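Demonstration gathering (robot learning)

Demonstration gathering is the job of collecting examples for a robot to learn from, and I've been doing it long enough that I volunteered to write this entry.

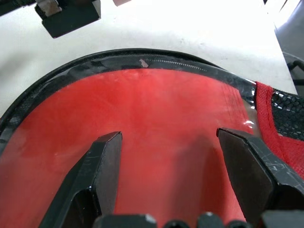

You have a task, you have a person who can already do it, and you record that person doing it through the robot, over and over, until there's enough to train on. One full run from start to finish is called an episode. A learning system then looks at what the cameras saw and how the arm moved at each moment, and tries to work out what it should do when it's on its own.

How the recording is done

There are a few ways to go about it. In teleoperation, the operator moves a controller or a smaller copy of the arm and the real one follows along. In hand guiding (some people say kinesthetic teaching, I never do) you grab the arm itself and push it through the motion. The third way is a handheld gripper with a camera on it, no arm at all, and it's by far the fastest, though you can easily record a reach that your real arm could never make — ask me how I know!

Most of my own hours have been teleoperation at Tulport, with a wrist camera as the main view. A wrist camera is great up close. You get the fingertips and whatever they're about to touch, and that's really what the system needs for the last little bit of a grasp. It's a lousy view for finding things across a table, so people usually add a second camera farther back.

Picking tasks

Shoes are a favorite of mine. They bend, they have an inside and an outside, and there are lots of sensible places to grab one: the heel, the tongue, the rim of the opening. That last part is trouble as well as fun. If Suleiman Nwankwo always goes for the heel and I always reach into the opening, the system may split the difference and grab at nothing. At Tulport we ended up writing a one-page grasp guide, and Precious Lekota still argues with the second paragraph of it.

Shiny and see-through surfaces deserve a mention too. Reflections slide around as the wrist moves, so you want plenty of episodes with the lights in different places. The same goes for dark material, where a fold can vanish into shadow.

How many is enough

It depends on the task, and I know that's annoying. Our October set, which we named Ovach, had 500 episodes of one pick-and-place job, recorded by 7 operators. We threw out 187 of them. Some had dropped frames, some had long pauses where the operator was thinking, and a good few were mine from the end of the afternoon, when I get sloppy.

Failed grasps are a separate question. Kagiso Coetzee likes to keep an episode where the operator misses and then recovers, so the system gets to see a way back. I've come around to that, as long as the episode is labeled. What I wouldn't keep is a miss that just ends there, unless you're training something to spot failures.

Labels and notes

Each episode should carry the task name, the operator, the object and whether it succeeded. Write it down right after the run. We once left it for the next morning and spent about 11 hours watching video to sort it out.

See also: teleoperation; imitation learning; wrist camera; grasp planning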